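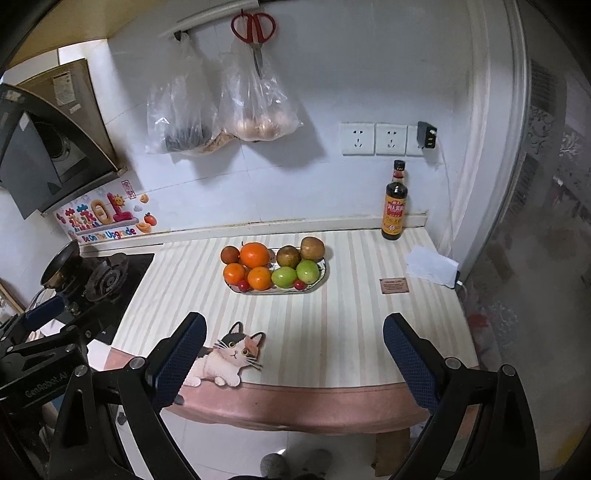
The rules a robot has to follow in your kitchen

Your kitchen has rules. Some are written down, like the one on the fridge about whose turn it is to do the dishes. Most are just known. You don't run with scissors. You don't put the kiwi at the bottom of the bag. You don't touch the stove to find out if it's on.

A robot knows none of this. You could set a robot down next to a bowl of fruit and it would have no idea that an orange is lunch and a charger isn't. So people have to write the rules out, and they have to write all of them, even the ones your little brother worked out when he was two.

Etelka Vörös writes rules like these for a project called Nenetti. Her list for kitchens has 68 rules on it. It used to have 16. Then the robots went into kitchens.

Rule one: squeeze gently

A gripper is a robot's hand, if your hand had two fingers and no fingernails to chew. It can squeeze softly or hard. An egg wants soft. A jar lid wants hard. At Nenetti, every gripper starts soft and squeezes a tiny bit more until the thing stops slipping. Starting hard and then easing off is quicker, and it makes juice.

Rule two: sharp things wait for a grown-up

If the robot spots a knife or a pair of scissors, it leaves them alone until a person says yes. A robot holding scissors has to keep the points down and move slowly. You may have heard this rule before. You may have heard it this morning.

Rule three: stop means stop

Every robot arm in the project has a big button that makes it stop. Stopping doesn't mean finishing this one thing first. Shahnaz Karunaratne tests the buttons, and last October she pressed one 200 times in a row. On press 200 it had to work just as well as on press one. It did, and she went and had a sandwich.

Rule four: people first

When a person reaches for the same orange, the robot backs off. It doesn't matter who got there first – the robot can't call dibs.

Rule five: ask before you look

Robots learn from cameras, and cameras see everything, including your messy table. So the people who live there have to agree before anything is recorded, and they can change their minds later.

Try it yourself

Pick a job, like moving one piece of fruit from a tray to a plate. Write down every step for a robot that knows nothing. Now get a friend to do exactly what you wrote. If they end up holding the tray upside down, you need another rule.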